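Plamamska two-arm build: progress report, September
To: Despina Chiriac, Guner small grants
From: Hongmei Kong, Asevberg shared workshop

Hi Despina,

Sorry this one's a bit longer than last time, but there's finally something to tell you! Both arms are up on the one rail and they'll run for a whole evening without me hovering over the power switch. Getting the spacing right took ages. I had them too close together at first and the elbows knocked every time both reached for the middle, so off they came and I drilled the rail again (my neighbour on the next bench was very patient about the noise).

Cabling is tidier too, with most of it down in the slotted duct. The purple leads on the arms still loop out in the open and I'd like more slack at the shoulders before I clip anything down.

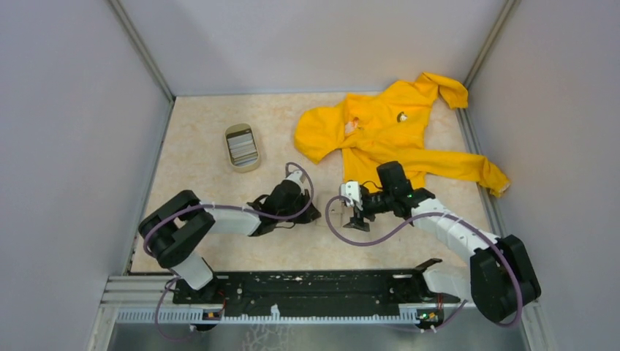 Money next. I've spent $837 of the grant so far, mostly on motors and the Fehr control boards, and I've got 18 spare gear sets in a drawer, which should see us through winter. Two motors were duds and the shop swapped them, no charge.

Clothes are still the hard part. A sleeve never sits the same way twice, and I'm teaching both arms by hand, moving a pair of leader arms while the computer records the lot. My folding is fairly ordinary at the best of times, so goodness knows what they're learning from me. Hard things with an edge go much better. The fingers have fine ridges near the tips and I'm happy with the grip on anything thin, though I still come in too steeply and have to back off and try again.

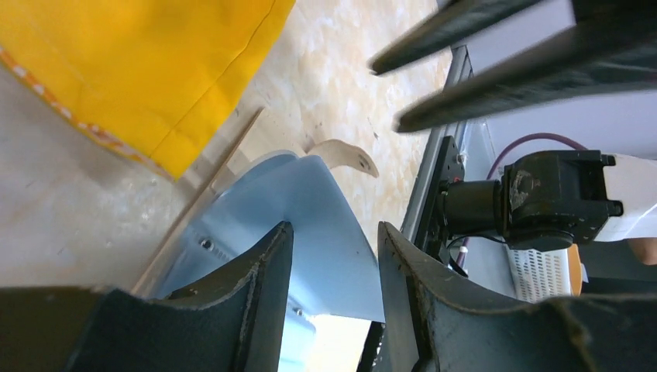
Despina asked, when she'd read my draft, whether the second arm was earning its keep yet or whether one would have done for the same money. Fair question! For small stuff, one would do. For anything made of cloth I want something to hold the other side, and I'd rather sort out the timing between the two than go back.

Next month is timing, then, plus softer finger pads and a proper cover for the boards. I'm in most evenings from 6 pm if you'd like to come and have a go on the leaders.

Cheers,
Hongmei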